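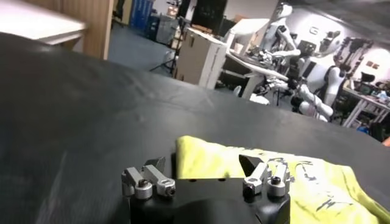

Photo: Catriona Moncrieff

Unit 7: Threaded Fasteners and Preload

Reading before lab: course reader, chapter on bolted joints. Bring a calculator and the thread chart.

1. What a tightened screw does

A screw in a joint works as a stiff spring. Turning the head stretches the shank slightly, and the stretch pulls the parts together. The tension in the shank is the preload. As long as the preload exceeds the load trying to separate the parts, the faces stay in contact and the screw sees only a small share of any change in load.

Parts held in contact also resist sliding through friction. In most machine joints the side load is meant to be carried by this friction. A screw that carries side load on its threads is usually a sign of lost preload or a hole pattern that should have had dowel pins.

2. Torque and tension

The usual shop formula is

T = K d F

where T is tightening torque, d is nominal diameter, F is preload, and K is the nut factor. K depends on the finish, the lubricant, and the condition of the bearing face under the head. Most of the applied torque is spent on friction under the head and in the threads. Only a small part stretches the screw.

It follows that oil on the threads lowers K and raises the preload for the same wrench setting. Do not use a dry torque value on an oiled screw.

3. Head types

Hex socket heads take a key from above and fit into a counterbore, so they suit tight spaces. External hex heads need room for a wrench around the side. Slotted heads slip easily and should not be specified where preload matters.

4. Soft materials

Aluminum threads strip before a steel screw yields if the engagement is too short. For this course use an engagement of 2 diameters in aluminum unless the problem states otherwise. Thread inserts are covered in the Moreira handout.

5. Loosening

Vibration across the screw axis is the main cause. Each slip of the joint face lets the threads back off a little. Spring lock washers do little against this. Thread-locking compound and higher preload both help - the second should be tried first.

Worked problem

A joint needs a preload of 90 N. K is 0.2 and d is 5 mm.

T = 0.2 x 0.005 m x 90 N = 0.09 N m

Repeat with a preload of 100 N and show units at each step. Hand in with the Bratmont problem set.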